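Clurunon: corpus de correspondencia comercial transcrita

Ficha de datos, versión 2

Resumen

Clurunon reúne 3,907 cartas comerciales transcritas y normalizadas a partir del fondo Borkov. El conjunto se destina a la investigación en historia económica, lexicografía y lingüística de corpus.

Contenido

Cada registro consta de un identificador, la transcripción diplomática, la versión normalizada, el lugar de emisión y la lengua principal. Las cartas sin lugar legible conservan el campo vacío. No se distribuyen facsímiles.

Procedimiento de transcripción

La transcripción estuvo a cargo de Kenna Matheson y Myfanwy Gethin. Las abreviaturas se desarrollan entre corchetes; las tachaduras se mantienen en la versión diplomática y se omiten en la normalizada. Una muestra de 100 cartas fue revisada por Morag Skinner, y las discrepancias – en su mayoría relativas a nombres de mercancías – se resolvieron por acuerdo.

Limitaciones

Predominan las cartas de la casa Rahimi, por lo que el vocabulario textil está sobrerrepresentado. Quedan 30 registros con lagunas superiores a una línea. Las cantidades y monedas no se han convertido a unidades modernas.

Formato

Texto plano en UTF-8, un archivo por carta, con un índice general separado por tabuladores.

Mantenimiento

Las correcciones deben dirigirse a Fiona Niven, indicando el identificador de la carta y la lectura propuesta. Última actualización: 24 de enero de 2025.

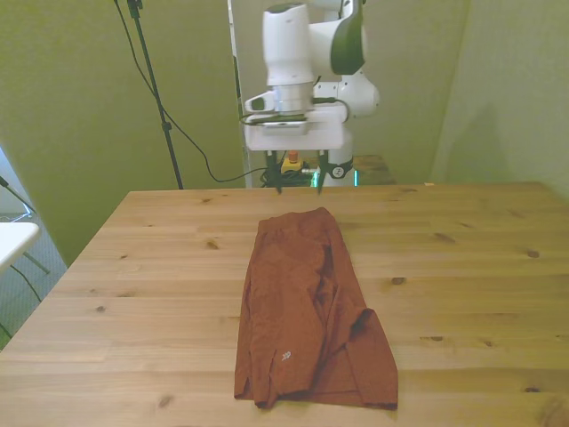
Las lecturas aceptadas se incorporan a la versión siguiente y figuran en el registro de cambios.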